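Skunero Table Sorting Project
Progress report to the Prurkia fund, second period

You asked for a short report and a plain answer on whether the money is doing what the application said it would. My answer is that I am less sure than I was in February.

The application promised 1018 completed sorting sessions by the end of the grant. We have 497. On paper we are close to half, but the easy sessions came first and I would not read much into the total. Each session is the same kind of job: mixed small foods on a table, a shallow box, and a written list of what belongs in the box.

My doubts are mostly about the setup. The Nolte site likes its fruit-print tablecloth, the green and white one with the big pomegranate and the grapes. It wipes down easily, and I understand why they want to keep it. It is also shiny plastic that throws back a lot of light, and it puts printed apples next to real food. I have asked twice for a plain cloth to compare against. Until we have that comparison I don't accept the claim in the last site note that the pattern "makes no difference."
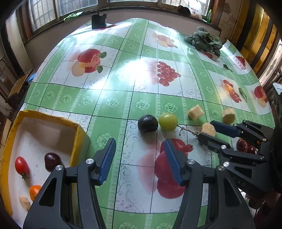 The food list needs work too. Plums, cherry tomatoes and small mandarins are fine. The pale yellow cubes are harder to defend, and so is keeping leafy greens on the same table when the list never mentions them. Cumovik wrote the list and says variety is the point. Maybe so, but a session with a cherry and a cherry tomato in one box tells us little if the list just says "red fruit."

Spending is at 529 dollars for food and supplies this period, which is under budget. I would hold off on praising that. Part of it is a delayed order for boxes.

For the next period I am asking for 3 things: a plain cloth at Nolte, a rewritten list with every item named, and a pause on new sessions until both are in place. The pause will hurt the session count. I would still take it over another few hundred sessions we have to argue about later.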